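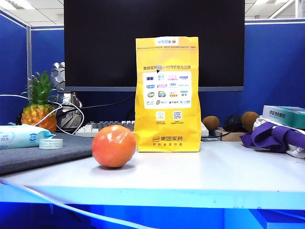 The sorting desk at Kullodden. Fruit, paper bag, everything else.

Edit Kelemen is eating toast when I get to Gendcombe, and she doesn't stop. The robotics club has the upstairs room until six and there are nine members in it, all talking. Competition is in March. "Which sounds like ages," she says. "It's not ages."

The task this year is called the Kullodden desk, after the room where they first tried it. An arm has to find things on an ordinary cluttered desk and move them to where they're asked for. Orange to the left. Kiwi next to the mouse. Pineapple, leave well alone.

"Everyone trains on blocks," Kelemen says. "Nice red blocks, nice blue blocks. Then you put down an orange and it's shiny, there's a white spot on the top from the lights, and the program thinks the spot is a seperate thing. We lost two weeks to that spot."

And the bag? Bright yellow, stands up on its own, covered in logos and Chinese writing, a QR code near the bottom. She likes the bag. "You can't miss it, that's the good part. But it hides part of the keyboard. So does the program think it's one keyboard or two? We had an argument. A loud one."

They collect the pictures themselves. 1,367 so far, 940 of them labelled, mostly by the younger ones, who are faster. Two of them are at it while we talk, drawing boxes round kiwis. Kelemen checks every tenth picture. Used to be every one. "I have a job," she says.

The kiwis are a sore point. Brown, fuzzy, small, and in one version of the desk there's a black mouse sitting right between them. The first program called all three kiwis. The second called all three mice. The current one, which the club named Bandard (no reason given, I did ask) gets them right most times, if the light's decent.

Money is the usual thing. Kerekes, a firm down the road, put in 800 pounds and some old motors. That went on the wrist joint. Fruit comes out of Kelemen's own pocket, and gets eaten after.

What do the members get from it? She thinks for a bit, first time she's stopped moving. "Patience, maybe. They come in wanting to make the arm go. Then they spend a month finding out what an orange looks like to a computer. Some leave. The ones who stay are are very good."

Somebody shouts that the gripper's stuck again. She's gone, toast and all. New members can still join, ages 12 and up, just come up the stairs and ask for Edit.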